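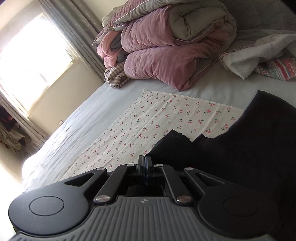

3.2 Das Bett als Zwischenablage. In den Haushalten aus Multholm und Sekberg wird Wäsche selten am Tisch gelegt. Meist auf dem Bett, am Fenster, wegen des Lichts. Typisch dabei die Schichtung: glattes Laken unten, darauf ein kleineres gemustertes Tuch, erst darauf die Kleidung. In Abb. 4 ist das Laken blass blaugrau, das Tuch mit Kirschen bedruckt, der hohe Stapel gefaltetes Bettzeug liegt gleich daneben – Fertiges und Unfertiges also auf derselben Fläche. Von 561 erfassten Legevorgängen fanden 300 auf einem Bett statt, Sofas und Fußboden siehe Tabelle 2.

Abb. 4: Liegefläche mit Stapel und ungelegtem Stoff (Bestand Ziverard).

Schwierig bleibt schwarze Kleidung. Kanten und Lagen schlecht zu trennen, Vorder- und Rückseite erst recht.

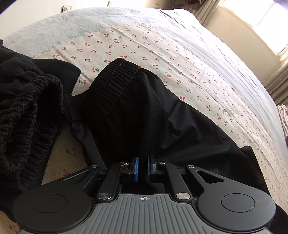
Für die Zuordnung stützen wir uns deshalb auf Bund und Bündchen, nicht auf die Fläche (vgl. Kramer-Schema, Stufe 11). Gummizüge ziehen sich zusammen und geben auch bei dunklem Stoff noch Struktur. Abb. 5 zeigt das am gerafften Bund der schwarzen Hose, links daneben ein Strickteil mit Bündchen, vermutlich eine Jogginghose. Ohne diese beiden Stellen wären die Teile kaum auseinander zu halten, sie überlapen sich. Strick gegen glattes Gewebe hilft zusätzlich, aber nur bei gutem Licht.

Abb. 5: Bund und Bündchen als Merkmale bei schwarzer Kleidung.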